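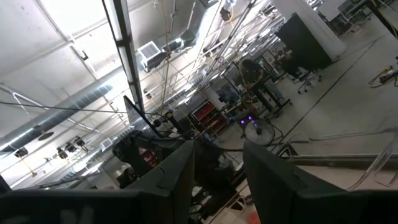 Mafalda Barros has been mayor of Nudetstead for six months, and she still parks in the visitor lot. The mayor's space, she explains, has a drain in it.

"I asked public works to fix it in February," she says. "They told me to file a request with the mayor's office. So I'm looking into it."

Barros won by 184 votes on a promise to reopen the Lowther Street bridge, which has been closed to cars long enough for a family of geese to claim the east ramp. The city council has now discussed the bridge at 10 meetings. At the latest one, members spent most of the evening on whether the new railing should be green.

"I have no opinion on green," Barros says. "I had no opinion on green for two hours."

Her opponents call her impatient, a charge she seems to enjoy. Residents of the Calline neighborhood, who drive the long way around to reach the clinic, have sent her a petition with 403 signatures. One man signed it twice, the second time in capital letters.

"That one I called back," she says. "He was very polite on the phone."

The repair contract is supposed to go to a vote in August 2024. Barros thinks she has the support, though she thought so last time, before two members left early for a ball game in Rirnora.

Did she at least ask who won?

"Rirnora," she says, and goes back to her mail.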